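Speaker notes, Melur Ginting
Plelska two-arm laundry kit: what you get and what we think of it
Slot is after the tea break, so start gently

Hello everyone, and thank you for coming back from your tea. (Wait for the people at the back to sit down. They will take longer than you expect.)

My name is Melur, and I look after the product trials at Sembiring. We rent out linen and clothing to small hotels and theatres, so when Plelska offered us their two-arm kit to try, I was delighted, and I'd like to share how we've been getting on with it since November. I should say straight away that they lent it to us and we didn't pay a penny, so do bear that in mind when I start sounding fond of it.

Let me tell you what comes in the crates. You get two arms, two grippers, the rail they bolt to, a small computer and the software, called Puter. Plelska also sell a service plan on top, and I'll get to that near the end because I have some grumbles about it.

(Pause here. Ask who has ever put up flat-pack furniture with a relative. It usually gets a laugh.)

Setting it up took two of us an afternoon and a bit of the evening. The printed guide runs to 16 pages, and I'd have been glad of a few more, particularly on routing the cables. Please look after your cables! They want enough slack for the wrist to turn and enough ties to keep them out of mischief, and you do learn where that balance is by getting it wrong once or twice.

The job we care most about is getting clothes out of a basket and on to a hanger. You and I do this while thinking about supper. For a machine it's a long string of little problems, beginning with the fact that a heap of clothes has no proper shape, and a sleeve looks very much like a hem when it's all scrunched up.

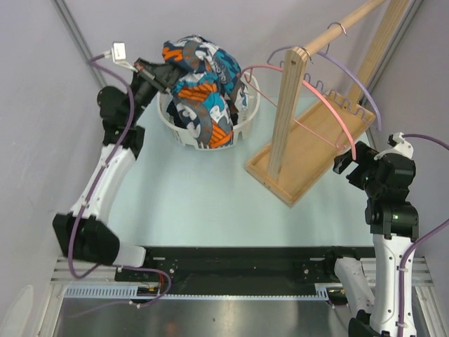

What does the second arm add when the first can already pick things up?

It gives the garment somewhere to be held while the other side is being dealt with. With one arm you can lift a shirt out of a basket, but it hangs from a single point and folds in on itself. With two you can spread the shoulders, or keep a hanger still while the cloth goes over it.

Right, some figures, and then I promise no more arithmetic. We kept a tally of 423 tries at the hanging job, using whatever came up from the wash. In 200 of those the garment ended up on the hanger with nobody stepping in. Some of you will think that's poor and some of you will be impressed, and I've been in both camps, sometimes on the same morning.

It likes T-shirts and plain cotton. It struggles with anything slippery, and we had a very trying time with a box of theatre waistcoats.

(If time is short, skip the waistcoat story. If it isn't, tell it, they'll enjoy it.)

Now, my grumbles. The service plan covers the arms and leaves out the gripper tips, and the tips are the part that wears. We also looked at the Lornunus kit, which has the tips included but takes longer to teach a new task. I'd ask both firms for a trial on your own laundry before you sign anything, and I'd bring your most awkward garment along with you.

Questions now, please. I'll be by the door afterwards with the setup guide if anybody would like a look through it.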